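How to Plan a Visit to a Hill Shrine

A first visit to a hill shrine goes better with some planning. The notes below are based on the temple at Tasmont, but most of them apply to any shrine with a stepped path.

Step 1. Check the opening hours. Many shrines close in the afternoon and open again toward evening. At Tasmont the doors shut at noon and reopen at 4 p.m.

Step 2. Choose your route. The old path from Brarard has 1,016 steps and two rest shelters. The road is easier on the knees, and a shared van takes up to 48 people in an hour. In September the path is slippery in the mornings - start after 8 a.m.

Step 3. Dress for it. Cover your shoulders and knees. Wear shoes you can slip off, as they stay at the outer gate.

Step 4. Bring a small offering. Fruit, flowers or a coconut are all fine. Stalls at the foot of the hill sell them, and the ones near the top charge more.

Step 5. Walk around the main hall clockwise, then join the line. Keep your phone in your bag once you are inside.

Step 6. Take the blessed food in your right hand. Eat it there or wrap it up to carry home. Don't leave it on the steps.

Muammer Ersoy, who wrote the first version of this guide, adds that the spring festival draws 3,000 pilgrims, so book a room early.
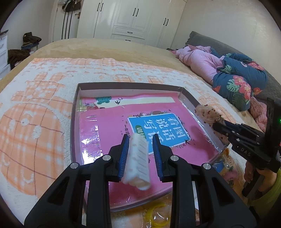
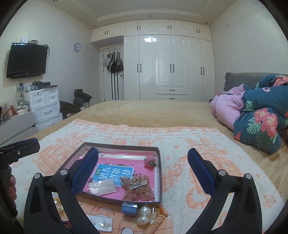
Can I visit if I belong to another religion?

Most hill shrines welcome all visitors in the outer courts. Some keep the inner room for worshippers only, so ask at the gate before you go in.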